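January 10, 2021

Woke up at five with my feet frozen and the cat on my face, so I gave up and made coffee. The radiator in the back room is doing its knocking thing again. I bled it twice last week and got a cup of brown water and a wet sock for my trouble. I'm going to ignore it until it does something dramatic.

Big news in my very small world is the sourdough! I've been keeping this starter since March (yes, me and everybody else) and I'd pretty much decided I just wasn't a bread person. Every loaf came out like a curling stone. Then Czesław Brzozowska from the old Flellwood house wrote back to me after all this time, a real letter with a stamp on it, and tucked in with the news was the rye recipe from the bakery on Zalewska. The one we used to walk to in our pajama bottoms! I had asked for it once, years ago, and forgotten I'd asked.

It's a strange recipe. It says 734 grams of flour, and then for water it just says "enough." There's a line about caraway that's been crossed out and written back in. You leave the dough alone overnight, then shape it with wet hands and leave it alone again, and that's my kind of baking. I set it up last night in the big blue bowl with a plate on top, and went to bed feeling like a kid before a field trip.

So at five-thirty this morning I was standing in the kitchen in my coat, poking dough. It had come up right to the plate. I shaped it badly, it stuck to everything including my sleeve, and I had to sit and wait the three hours with nothing to do but read and think about Flellwood.

I do miss that house. I don't miss the stairs or the bathroom window that wouldn't shut, but I miss hearing other people moving around in the morning. Somebody always had the radio going. Somebody was always mad about the milk. Living alone this past year I've gotten so used to quiet that when the phone rings I jump, and then I talk too long because I've saved it all up. Poor Mom got forty minutes on the radiator the other night.
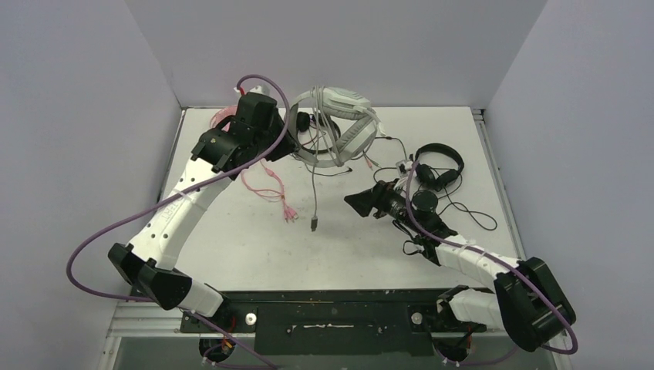 White table, two robot arms

Anyway, the bread. I put it in as hot as the oven goes, in the Clorkum pot my aunt gave me, the one that weighs as much as a dog. Burned my wrist on the lid, same spot as last time. The whole apartment smelled so good I opened the door to the hall for a minute just to show off. Then I had to let it cool, and the recipe is very firm about that (underlined, twice), and I lasted maybe half of what I was supposed to. The middle was a little gummy. I don't care. I ate three slices standing up with too much butter, and it tasted so close to the Zalewska one that I got kind of weepy over the sink.

Took a walk after that, out past Mornomgate and back along the creek. Gray sky, mud frozen into ridges, hardly anyone out. A man with two beagles crossed over to give me room and we both waved like we were on ships. There was ice at the edges where the water slows down, and I stood and pushed it with a stick for a while. I'd like to go every morning if I can get myself out the door. I said that last January too, I just checked, practically word for word.

Meant to do the taxes folder this afternoon. Got as far as finding the folder. Then I lay on the couch with the mystery Jen lent me and I'm on page 164 and still can't keep the two brothers straight. One has a boat, I think. If it's the one with the boat I'm going to be annoyed.

Wrote back to Czesław tonight, four pages, my hand is killing me. I told the whole saga of the curling stones and asked about the caraway, whether it's really in or really out. I also asked about coming to visit once things open up, and then worried that sounded pushy, and then left it in.

Need stamps. Need butter. Feed the starter before bed, and put something over that bowl, the cat has been looking at it.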